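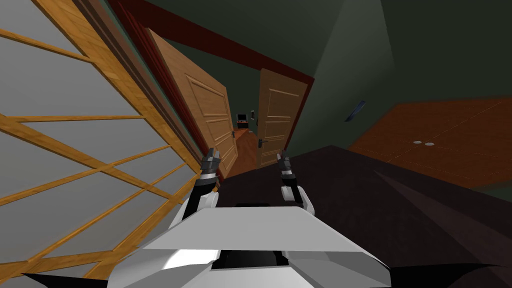 Report on a demonstration visit – simulated door tasks
Dindo Yap
Course unit: Automation in Practice

1. Purpose of the visit

The visit took place on a Wednesday in November at the Brennan site of Clivik. The unit requires each student to attend one demonstration of an automated system and to report on the task setup, the controls and the limits of what was shown. I chose the door session, which is run entirely in simulation.

2. Setup

Clivik builds its indoor test rooms in a simulator called Mundska. A two-armed robot model is placed in a furnished house and given one instruction in plain text. Visitors sat at 2 workstations and could switch between a view from the robot's body and a view from close to the gripper. The physics step rate was set to 60 per second. According to the session leader, the room library holds 541 layouts, and doors are present in most of them.

3. Task

The instruction used for our group was "open the door and go through." The software has to find the handle, choose an arm, bring the fingers to the handle, turn or pull it, and move the base back without the door leaf striking the robot. Double doors are treated as a separate case – the planner must decide which leaf to move first.

The gripper view was the more useful of the two for judging approach angle. From the body view, the distance between fingertips and handle was hard to estimate.
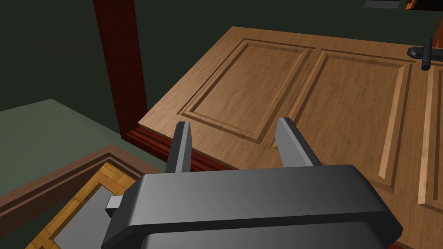

Figure 2. Gripper view with both fingers apart, paneled wood and black handle ahead.

4. Observations

a. The time limit for one attempt was 15 minutes of simulated time. An attempt that runs over is logged as failed.
b. Contact with a door frame is recorded but does not stop the run.
c. Lighting and wall colors can be changed between runs. The leader called this the Dokimwood set, after the first house modeled.

5. Limits

Door weight and hinge friction were default values, and I was not able to find out how they were chosen. No comparison with a physical door was offered. The results therefore say little about how the same controller would behave on hardware.

6. Follow-up

I have asked Clivik for the friction settings and the log format. If they arrive before the second submission, they will be added as Appendix B.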